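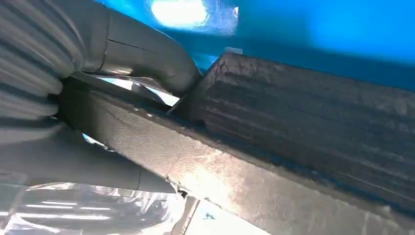

3.2 Foot preference at the feeding dish

We were lucky in our birds, and luckier still in the keepers at Trarkside, who let us sit by the aviary through the whole of September while the cockatiels and the two older Amazons got on with their breakfasts. In all we logged 3768 feeding bouts, of which 1066 involved a foot being raised to the bill at least once. The Amazons did nearly all of this — the cockatiels, as Carroll found at Grodholm, hardly bothered and simply ate from the dish.
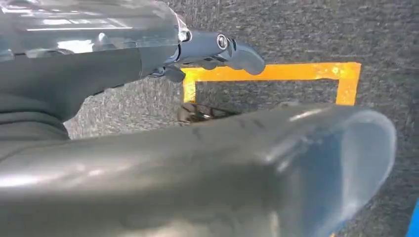

Among the bouts with a raised foot, 432 began with the right, and most of those came from a single elderly hen with a great fondness for walnuts, so we would ask readers to treat the figure gently. Leaving her out, the left foot was favoured throughout, whatever the food and whatever the hour (Figure 3).

Figure 3. First foot raised, by bird and by food offered, Trarkside aviary.

McGrath has suggested that perch height may matter here, and we think she may well be right — our perches were all set at one level, so we cannot say.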